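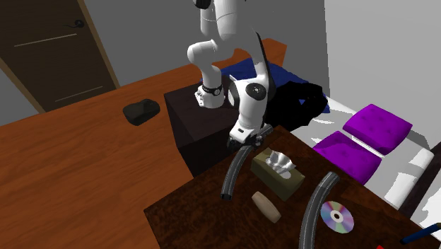 3. Setting up the Skeltbridge table

This section explains how to assemble the Skeltbridge extending table, how to put it level on your floor, and how to use the middle leaf. Please read the whole section one time before you open the second carton. Many customers write to us that they have mounted the legs first and the rails after. In this order the rails do not go in, and the legs must come off again.

3.1 Before you begin

The table comes in two cartons. The larger carton contains the two halves of the top, already joined to the slide, and it weighs 49 pounds. The smaller carton contains the legs, the side rails, the middle leaf and the bag with hardware.

You will need:
- a Phillips screwdriver, medium size
- the hex key from the hardware bag
- a blanket or a thick carpet to work on
- a spirit level, or a phone with a level function
- a second person for turning the table over

CAUTION: Do not use an electric screwdriver for the legs. The threaded inserts are made of brass, and they can turn in the wood when the force is too strong. An insert which has turned can not be repaired at home.

Let the closed cartons stay in the room overnight if they were delivered in cold weather. Wood that comes from a cold truck into a heated room moves a little, and the holes may not meet well.

Choose the place for the table before you assemble it. With the leaf inside, the top is 212 cm long. Measure also the room behind the chairs, so that a person can pass when somebody is sitting. Keep the table away from a radiator and from a window with strong afternoon sun.

3.2 Mounting the side rails

1. Spread the blanket on the floor. Check with your hand that there are no staples from the carton left on it.

2. Lay the top on the blanket with the good side down. The slide must be closed, and the Dastard latch must be locked. The latch is locked when the lever lies flat against the wood.

3. Find the two long rails. Each one has a letter pressed into the inner side. Rail A belongs to the side with the latch, rail B to the opposite side.

4. Put rail A into the groove, with the letter looking to the center of the table. Press along the full length until it sits down everywhere. If one end stays up, do not hit it with a hammer. Take the rail out, clean the groove with a dry brush and try again.

5. Fasten the rail with the short screws. Turn all of them in by a few turns first, and only then tighten them, beginning in the middle and going to the ends.

6. Repeat for rail B.

Note: The rails are cut in two parts where the table opens. The gap between the parts is correct and should not be filled.

3.3 Mounting the legs

7. Take one leg and look at the upper end. It has a flat face and a rounded face. The flat face goes against the rail, the rounded face to the corner of the table.

8. Put a washer on each bolt and then guide the bolt through the corner bracket into the leg. Turn it with the fingers as far as it goes. When you feel resistance at the first turns, the bolt is not straight. Take it out and begin again.

9. Mount the other legs in the same manner. All four legs are identical, so it is not important which leg comes to which corner.

10. Tighten the bolts with the hex key, going from corner to corner crosswise. Stop when the bolt is firm. You do not need to use your whole body weight.

11. Turn the table over together with the second person. Each person holds the frame at one end, not the legs. Lift it, turn it on its long side in the air, and put it down on all legs at the same moment.

CAUTION: Never let the table tip over on two legs. The brackets are made to carry weight from above - they are not made for a load from the side.

3.4 Making the table level

12. Move the table to its final place.

13. Lay the level across the table, near to one end. If the bubble is out of the middle, lift the lower side slightly and screw the foot out of the leg. A counterclockwise turn makes the leg longer.

14. Do the same at the other end, and after this lay the level along the table.

15. Press with the palm on each corner. If a corner goes down, give the foot under it half a turn and press again.

On a soft carpet the feet sink in during the first days. Please repeat steps 13 to 15 after one week.

Note: If the slide is hard to open, the reason is very often the floor and not the slide. Level the table before you write to our service.

3.5 Putting in the middle leaf

16. Remove everything from the top. A tablecloth can be pulled into the slide, so remove it too.

17. Open the latch by pulling the lever down. You hear a click.

18. Stand at one end, and the second person at the other end. Pull both at the same speed until the slide comes to its stop.

19. Lay the leaf in the opening with the wooden pins looking to the side with the holes. Check that no fingers are between the parts.

20. Push the ends together slowly and lock the latch.

If a thin line stays open on one side, open the table again by a hand width and look for crumbs on the edges. This is the most usual cause.

When the leaf is not in use, store it flat, for example under a bed. A leaf that stands against a wall for a long time can become curved. In a dry winter it is good to wrap it in a cotton cloth, never in plastic.

3.6 First oiling

The top leaves the Radulović workshop with one coat of oil. It is enough for transport, but too little for daily meals. We recommend a second coat before the first use. You can use Colex hard oil, which is the one we use ourselves, or another oil that is approved for kitchen surfaces. Do not use olive oil or sunflower oil, these become sticky.

21. Wipe the top with a slightly damp cloth and let it dry fully.

22. Shake the can well. Pour a small amount on a cotton cloth, not directly on the wood.

23. Rub the oil in along the grain. Oil also the leaf, on both faces, or it will take up moisture differently from the rest.

24. Wait 15 minutes, or as long as the can tells you if you use another oil. Take away all the oil that stands on the surface with a clean cloth. The wood should look satin and not glossy.

25. Let the top dry overnight with a window open. For the first days put no hot dishes on it, and wipe spilled water at once.

WARNING: Cloths with oil can catch fire by themselves when they lie crumpled in a bin. Put used cloths in water, or spread them out flat outdoors to dry, before you throw them away.

3.7 Check after assembly

Tighten all leg bolts again after the table was in use for almost 60 days, and later once in a year. July is a good month for it if you live in a place with humid summers - the wood is then at its widest and the bolts show more clearly if they are loose. Keep the hex key together with the spare washers in the small bag, and fix the bag with tape to the inner side of rail B.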